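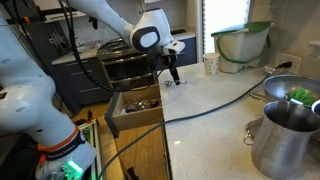
Korstead Island Drawer Unit

The Korstead is a base unit with a deep wooden drawer, intended for kitchens in which the island serves as the main work surface. It is supplied by Nisbet in dark navy and may be ordered alone or together with matching cabinets for the back wall.

The drawer sides are left in a light wood tone. The depth suits lids, bowls and other pieces that are awkward to store on a shelf. The runners are rated for 4000 opening cycles under load and may be replaced without removing the unit from the island.

Countertops are ordered separately. The white speckled finish is the one most frequently specified with navy fronts, and its small gray flecks pair well with slim silver handles and a stainless steel range.

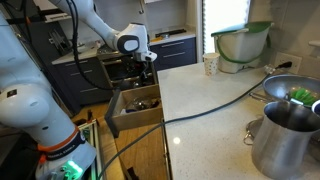
Leonardo Negri
Product Manager, Fitted Kitchens

With the drawer pulled out, metal and glass items can be reached from above while standing at the counter. Customers who keep cookware in an open cabinet nearby may wish to reserve the drawer for lids and smaller pieces.

Where small appliances will be used on the island, the position of wall outlets should be settled before the countertop is cut. Nisbet's planning office will review a floor plan on request.

Ordering information

Item number: 2589
Front color: dark navy
Maximum drawer load: 100 lb
Delivery: 21 working days from confirmation of order
Compatible ranges: Banumholm, Cutarach

Fronts ordered at different times may vary slightly in shade. Customers planning a full kitchen are advised to place a single order. Orders for September delivery should be confirmed in writing with the Nisbet sales office.

Page updated 2019-08-13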